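The long lunch that starts at breakfast

A food weekend in Jernatcombe, where the bread comes out before dawn and dinner can run until the chairs go up

By the time the 638 bus swings down the hill into Jernatcombe, you can smell it. Toasted sesame first, then something sweeter, orange blossom maybe, and underneath it all the yeasty warmth of bread. My stop was still two streets away and I was already standing up with my bag on my shoulder, like a kid who's spotted the beach.

I'd been told to come hungry. I had taken this seriously and skipped breakfast, which lasted until 7.10 in the morning, when I walked into Grukora and ordered three things.

Grukora is a bakery in an old hardware shop, and the paint-chart racks are still on the wall, now full of paper bags. The line goes out the door and bends around a lemon tree. It moves fast. Get the semolina flatbread (they split it hot off the griddle and fill it with honey and a slab of salted butter that doesn't quite have time to melt), and get a sesame roll for your pocket. On a big morning they bake 800 of those rolls and the last one is usually gone before ten. The coffee is good and strong and comes in a glass. There's one long bench outside, facing the sun, and I shared it with a cyclist, a woman reading a seed catalogue and a very hopeful kelpie.

What I love about this town is that it hasn't been tidied up for visitors. The main street still has a tyre place and a shop that fixes sewing machines. The food is tucked in between them, and you find it by following people with greasy paper bags.

Morning: the yard behind the feed store

Head through the lane beside the feed store and you'll come out in a gravel yard where the growers set up. It's small, a dozen tables if the weather is kind. In October that means broad beans, artichokes with their stalks on, the first proper strawberries and bunches of mint as big as a pillow. Bring cash. One or two of the growers take cards, but the signal drops whenever a truck parks in the lane.

The broad beans are the thing to buy if you've got a kitchen where you're staying. Every grower will tell you how to cook them and every grower will tell you something different. I got cumin and olive oil from one table, and a stern instruction to eat them raw with sheep's cheese from the next. I did both and I'm not choosing!

There's a preserved lemon stall at the far end, under the pepper tree. The lemons are put up in three ages and you can taste across them: bright and sharp, then mellow, then a dark, jammy one that has gone almost to caramel. I bought the dark one. It has since been stirred through couscous, yoghurt, a roast chicken and, late one night, mayonnaise for chips.

Midday: seventeen seats and one pot

Chraibi opens for lunch at noon. It has 17 seats, no bookings, and a single dish that changes every day and is written on a square of cardboard by the door. If you don't fancy what's on the cardboard, you come back tomorrow. I can't imagine not fancying it.

The cook is Abdelghani Ezzat. He works in an open kitchen the width of a hallway, and he's happy to talk as long as you don't mind him turning away in the middle of a sentence to check a lid. On my first day it was lamb shoulder with quince, and the meat gave up the second I put a spoon near it. The sauce was glossy and deep, with ginger running along the back, and the quince had held its shape but turned the colour of a brick.

"People ask me for the recipe and I give it," he told me. "Then they come back and tell me it didn't work, and I ask how long they cooked it, and they say an hour and a half. An hour and a half! The onions need that."

Those onions go on at six in the morning. He cooks them down with butter and a little smen, the aged butter that gives so much Moroccan cooking its savoury hum, until they're closer to a paste than a vegetable. Everything else gets built on top. Bread arrives from Grukora in a cloth-lined basket, and you're expected to use it in place of a fork for at least part of the meal. The couple beside me had driven in from the coast and they mopped their plates so thoroughly that Ezzat pretended to put them straight back on the shelf.

My second lunch there was fish, baked on a raft of celery stalks with green olives and plenty of that preserved lemon. I'd gone in thinking nothing could touch the lamb. I left less sure, and with a small sauce stain that I wore for the rest of the afternoon.

A word on mint tea. You'll be offered it after the meal and you should say yes, then say yes again. The second glass has had longer in the pot and it's the better one.

Afternoon: lie down, then walk

You'll need a rest. The town more or less shuts between half past two and five, and the guest rooms above the old bank have thick walls and deep beds. I slept like a stone both afternoons with the window open and the cockatoos shrieking in the park.

When you get up, take the river path. It's a flat 40 minutes out to the weir and back, and it does wonders for the appetite. Dress for comfort. I'd packed a nice linen shirt and a pair of stiff new jeans, and by the first evening the jeans were in the bottom of the bag and I was in trackpants, in the company of half the town. Spring nights cool off quickly in the valley and most of the good eating after dark is done outside. Something warm with a forgiving waistband is what you want.

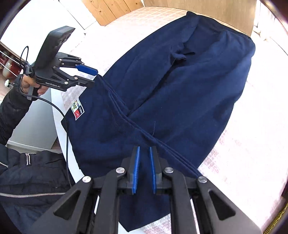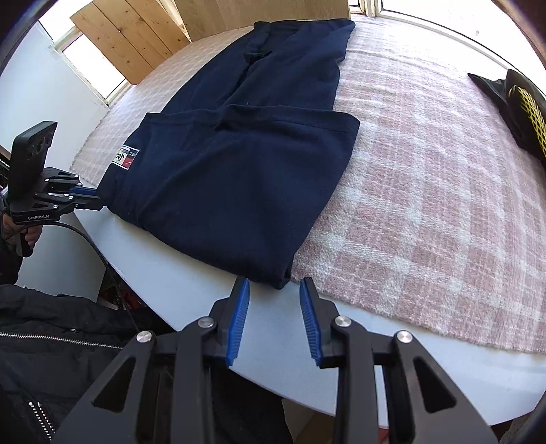
Evening: smoke, skewers and sardines

From five o'clock the car park beside the swimming pool fills with grills. It starts with a few wisps of smoke and a radio, and by half past six you can barely see the diving board. Plastic stools, strings of bulbs, kids tearing about with corn cobs. I'd go back for this alone.

Start with sardines. They're butterflied, stuck together in pairs with chermoula in the middle, dusted in flour and fried until the edges go lacy. You eat them bones and all. Then it's a matter of wandering. I had chicken hearts with cumin salt, a bowl of harira so thick the spoon stood up for a moment before it thought better of it, and a wedge of potato cake in a roll with harissa that made my ears ring. A skewer of lamb liver wrapped in caul fat was the sleeper hit. I know how that sounds. Order it anyway, ask for it pink, and eat it within a metre of the grill.

If you're feeding people who like things plain, there's grilled corn, flatbread with cheese, and a stall doing nothing but hot chips with a shake of paprika. My sister's two would live there.

The grills thin out by nine, but the tea cart stays on and so do the card players, who have their own table and their own cushions and don't look up.

Late: a scoop or three

Vestulon is the last light on in the main street. It's an ice cream shop in a former menswear store, with the mirrors still up, so you get to watch yourself eat from several angles. I've made my peace with that.

The flavours lean on what's at the growers' yard that morning. Strawberry and black pepper was on both nights I visited, and the pepper comes through late, after you've swallowed, as a little prickle of heat. Almond milk with orange blossom is very soft, very white and tastes like the smell that hit me on the bus. There's also a toasted bread flavour made with yesterday's sesame rolls from Grukora, crumbled and caramelised and folded through a salty cream base. I ordered it out of curiosity and went back for it twice – once on the same night, ten minutes later.

They'll pack a tub in ice if you're driving home. Mine made it as far as the bus shelter.

If you go

Getting there: The 638 runs from the rail interchange and stops outside the post office. Parking in the main street is free but tight on market mornings, so try behind the library.

Eating: Grukora opens at 6.30 am and closes when the shelves are bare. Chraibi serves from noon, and I'd be at the door by 11.40. The pool car park grills run from five until the coals give out, October through to the end of autumn. Vestulon is open until late, longer if there's a queue.

Staying: The rooms above the old bank have a shared kitchen with a decent knife and a big enough pot for broad beans. Ask for the one at the back if cockatoos aren't your idea of a lullaby.

Bring: Cash for the growers, a jar with a good lid for the lemons, and something warm to wear after dark.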